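Derar 操作マニュアル 保守編 
改訂日：2020年1月4日（土曜日）

# 7. アームが保護停止から復帰しないとき

本章は、Derar のシミュレーション環境で双腕モデルを動かしている途中に保護停止がかかり、通常のリセットでは動作を再開できなくなった場合の手順をまとめたものです。対象シーンは Kirnadcombe(室内・カウンターあり)です。ほかのシーンでも手順は同じですが、退避姿勢の値はシーンごとに異なります。

初回セットアップが済んでいない場合は、先に第2章を終わらせてください。第2章の途中で出る停止は原因が別で、本章の手順では解除できません。

## 7.1 症状

次のいずれかに当てはまるときは、本章の対象です。

- 状態欄に「E-2,727 保護停止(アーム)」と表示され、リセットを押しても数秒で同じ表示に戻る。
- 片方のアームは指令に従うが、もう片方は指令を受け付けたまま動かない。
- グリッパの開閉指令だけが通り、手首から先の向きが変わらない。
- 再生を一時停止して再開すると、最初の指令で必ず停止する。

状態欄が空白のまま画面全体が更新されない場合は、描画側の問題です。第9章を見てください。

> **注意**
> E-2,727 が出ている間は、監視機能を無効にして動かさないでください。シミュレーション内では何も壊れませんが、その間に記録した軌道を実機に渡すと、実機でも同じ位置に無理な力がかかります。無効化した状態で作られた軌道ファイルには印が付かないため、後から見分けられません。

## 7.2 停止の仕組み

保護停止は、指令した関節角と計算結果の関節角のずれが、700ミリ秒続けて許容値を超えたときにかかります。接触そのものを検出しているわけではありません。グリッパが天板の縁に触れていても、ずれが小さければ停止しません。逆に、どこにも触れていなくても、指令が急すぎれば停止します。

リセットを押すと、Derar は現在の関節角を読み直し、最後に受け取った指令をもう一度送ります。最後の指令が物体の内側を目標にしていると、読み直しても同じずれが生じ、また停止します。「リセットしても戻る」という症状の大半はこれです。

残りは、片側のアームの指令列だけが古いまま残っている場合です。左右の指令は別々の列で管理されていて、リセットは停止を出した側の列しか消しません。反対側に古い指令が残っていると、動き出した直後にそちらが停止を出します。

## 7.3 作業の前に

1. 再生を一時停止します。「停止」ではなく「一時停止」を選んでください。「停止」を選ぶとシーンが初期配置に戻り、原因を調べられなくなります。
2. 「ファイル」から「状態を別名で保存」を選び、保護停止中の状態を保存します。名前は自由ですが、既存の状態に上書きしないでください。
3. ログ窓を開き、最初に E-2,727 が出た行を探します。2回目以降の行は再送による停止なので、見る必要はありません。
4. その行の末尾にある L または R を書き留めます。停止を出した側のアームです。
5. 軌道の記録が有効になっていれば、切ります。復帰作業中の動きが軌道ファイルに混ざるのを防ぎます。

実機と接続した構成で使っている場合は、次も行います。

6. 実機側の非常停止を押し、接続を切ってから本章の作業に入ります。接続したままだと、7.5 の退避指令が実機にも送られます。
7. 実機の周囲に人がいないことを確認します。非常停止を押した後も、機種によってはアームが自重で少し下がります。

## 7.4 両方のグリッパの位置を確かめる

停止を出した側だけを見て復帰させると、反対側がすぐに停止することがあります。必ず左右両方を確かめてください。

頭部視点に切り替えます。Kirnadcombe では、手前のグリッパは天板の縁に近い位置でも見つけやすいのですが、もう一方がカウンターと木製の構造物の間の暗いところに入ると、小さく、一部が影に隠れて見落としやすくなります。暗い隙間も拡大して探してください。
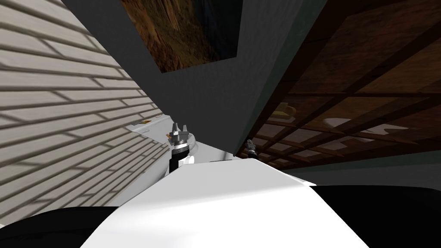 ### 7.4.1 干渉の有無を調べる

1. 「表示」から「干渉形状」を有効にします。見た目の形状とは別に、計算に使われている簡略形状が線で描かれます。
2. 書き留めた側のグリッパを選び、「最寄りの形状」を押します。相手の名前と距離が表示されます。
3. 距離が負の値であれば、めり込みが起きています。相手の名前を書き留めてください。
4. もう片方のグリッパでも同じ操作をします。
5. 両方とも正の値であれば、7.6 に進みます。片方でも負の値であれば、7.5 に進みます。

**補足** 干渉形状は見た目より少し大きく作られています。画面上では天板との間にすき間があるのに距離が負になることがありますが、表示の不具合ではありません。距離の値を優先してください。

**補足** 相手の名前が「self」で始まるときは、自分の胴体か反対側のアームと干渉しています。この場合も 7.5 の手順を使いますが、手順4の移動方向は胴体から離れる向きにします。

### 7.4.2 相手が固定物か可動物かを調べる

「最寄りの形状」に出た名前を選んで、属性欄の「固定」を見ます。壁、カウンター、扉枠は固定物です。机に載っている小物は、初期設定では可動物です。

相手が可動物で、ほかに干渉がなければ、アームを動かさずに小物だけを退避させる方法もあります。小物を選び、「初期配置に戻す」を押してください。その後、リセットを一度押します。これで動き出せば 7.7 に進みます。

可動物を初期配置に戻すと、試行の途中経過はそこで切れます。成功率などを集計している場合は、その試行を「中断」として扱ってください。「失敗」に数えると、把持の失敗と区別できなくなります。

## 7.5 アームを退避させる

> **警告**
> 実機が接続されていないことを、もう一度確かめてください。退避指令は速度制限の対象外です。

1. 「保守」から「手動移動」を開きます。監視は有効のままにします。
2. 「指令列を消去」を押し、対象に「両方」を選びます。「停止側のみ」を選ぶとリセットと同じ動作になり、反対側の古い指令が残ります。
3. 「現在角を指令に写す」を押します。指令と計算結果のずれが0になり、保護停止の表示が消えます。消えない場合は 7.8 を見てください。
4. 干渉している側の手先を、相手の面から離れる方向へ動かします。1回の移動量は初期値のままにしてください。大きくすると、抜け出す途中で反対側の面にぶつかります。
5. 「最寄りの形状」の距離が正に変わるまで、手順4を繰り返します。18回繰り返しても変わらないときは、方向が違っています。手順3に戻り、別の方向を選んでください。
6. 手首の向きを上に戻します。水平に伸ばした状態からだと、手首はほぼ90度回ります。回す前に、指先が壁に届かないことを確かめてください。
7. 反対側のアームにも手順4から6を行います。干渉がない側は手順6だけで構いません。

退避を終えたら、左右のグリッパの指が上を向き、カウンターが両腕の間を奥へ通っている状態になっているかを頭部視点で見ます。左手の机に載っている平たい板状の物や細い棒状の物は、アームを下ろすときに引っかかりやすいので、そちらには寄せないでください。

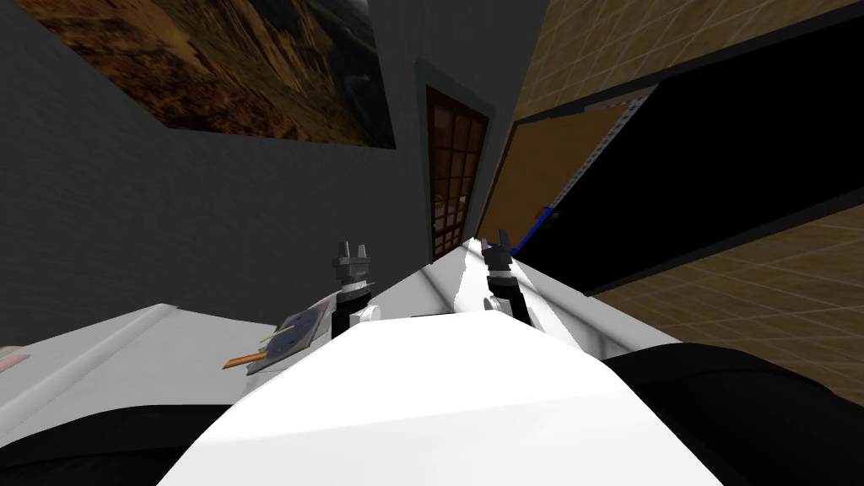 **Yip** 
Deltetti シミュレーション保守担当(第7章 執筆)

本章の手順は、11月の版で寄せられた報告をもとに書き直しました。旧版では手順2で「停止側のみ」を選ぶことになっていましたが、反対側の指令列が原因の停止を取り除けないため、「両方」に改めています。旧版を印刷して使っている場合は、差し替えてください。

退避姿勢が正しく取れていれば、この時点で「姿勢を登録」を押しておくと、次回から手順4から6を省略できます。登録した姿勢はシーンごとに保存されます。家具の配置を変えた後は、登録を消して取り直してください。古い姿勢を呼び出すと、新しい家具の中を通る経路になることがあります。

## 7.6 干渉がないのに停止するとき

7.4.1 で両方の距離が正だった場合は、指令の側に原因があります。次の順に確かめてください。

1. 「指令列」を開き、左右それぞれの先頭の時刻を見ます。片方だけ時刻が古ければ、7.5 の手順2と3だけを行います。
2. 時刻がそろっていれば、先頭の指令と現在角の差を見ます。赤字の関節があれば、その関節に一度に大きな移動が指令されています。
3. 赤字が手首の関節だけの場合は、角度の折り返しを疑います。見た目は同じ向きでも、内部の値が一回転分ずれていることがあります。「保守」から「角度の正規化」を行ってください。
4. 赤字がすべての関節に出ている場合は、別の機種用の軌道を読み込んでいる可能性があります。軌道ファイルの機種名と、読み込んだモデルの機種名を比べてください。
5. 赤字がどこにもない場合は、計算の刻み幅を確認します。刻み幅を既定値より大きくしていると、正常な指令でもずれが広がります。既定値に戻して、もう一度試してください。

手順3の正規化は、一時停止中に行ってください。再生中に行うと、手首が一回転してから元の向きに戻ります。この動きが記録に入ると、後で軌道を滑らかにする処理を通しても取り除けません。

## 7.7 復帰後の確認

動作を再開する前に、左右のグリッパを1本ずつ確かめます。順序は、停止を出していない側が先です。

1. 再生速度を最低にして、一時停止を解除します。
2. 手首視点に切り替え、グリッパを全開にします。指の間に何も挟まっていないことを確かめます。
3. 全開のまま、指先を壁の方へゆっくり近づけます。警告距離で表示が黄色に変わり、指令が自動で止まれば、監視は正常です。
4. 表示が変わらないまま壁に近づいていく場合は、その場で一時停止します。監視が無効になっているか、壁の干渉形状が読み込まれていません。
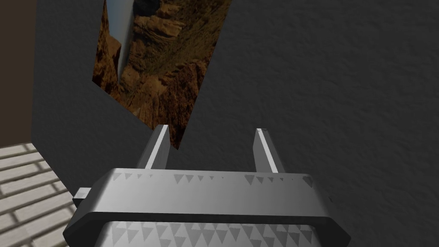 5. 指先を壁から離し、グリッパを閉じます。左右の指が同時に動き、途中で片方だけ止まらないことを確かめます。
6. もう一度全開にして、退避姿勢に戻します。
7. 反対側のグリッパに切り替え、手順2から6を行います。
8. 再生速度を元に戻します。速度を上げた直後に停止がかかる場合は、7.6 の手順5を行ってください。
9. 軌道の記録を有効に戻します。7.3 の手順5で切ったままになっていることが多いので、忘れないでください。

手首視点では距離感がつかみにくく、指先が壁に届いているように見えても、まだ離れていることがあります。手順3の判定は見た目で行わず、距離の値と表示色で行ってください。

> **注意**
> 手順3は壁に対してだけ行います。扉や机の上の物に対して行うと、可動物が押されて動き、監視が働いたかどうかを判定できません。

## 7.8 それでも復帰しないとき

| 状況 | 確認すること | 処置 |
|---|---|---|
| 「現在角を指令に写す」を押しても表示が消えない | 手動移動の窓が二重に開いていないか | 両方閉じて開き直す |
| 退避の途中で別の停止番号が出る | 番号の頭文字 | E は本章、W は第8章、頭文字なしは第9章 |
| 退避は済んだが再生すると元の位置へ戻ろうとする | 軌道の再生位置 | 停止した時点より後の位置から再生する |
| 登録した姿勢を呼び出せない | 現在のシーン名 | 同じシーンで登録し直す |
| 片方のグリッパだけ開閉しない | 指の関節の「固定」属性 | 解除して 7.7 をやり直す |

表の処置でも直らない場合は、シーンを読み込み直します。7.3 で保存した状態は、読み込み直しても消えません。読み込み直すと登録済みの姿勢は残りますが、手動で変えた小物の配置は初期配置に戻ります。

読み込み直した後、同じ軌道の同じ位置でまた停止するときは、軌道そのものに無理があります。停止した位置の少し手前で軌道を切り、そこから先を作り直してください。監視の許容値を広げて通すことはしないでください。

## 7.9 問い合わせに必要なもの

Deltetti の保守窓口へ連絡するときは、次のものを添えてください。

- 7.3 で保存した状態ファイル
- ログ窓の全文(最初の E-2,727 の行だけを抜き出したものでは調べられません)
- 停止した側の L または R の別
- 7.4.1 で書き留めた相手の名前と、左右それぞれの距離
- 使っていた軌道ファイルと、その機種名
- 実機の接続の有無

画面を保存して添える場合は、干渉形状を表示したものと表示しないものの両方があると調べやすくなります。視点は頭部視点のままで構いません。

実機でも同じ停止が起きている場合は、シミュレーション側の調査が済むまで、その軌道を実機で再生しないでください。実機の復帰手順は機種ごとの取扱説明書に従います。本章の 7.5 は実機には使えません。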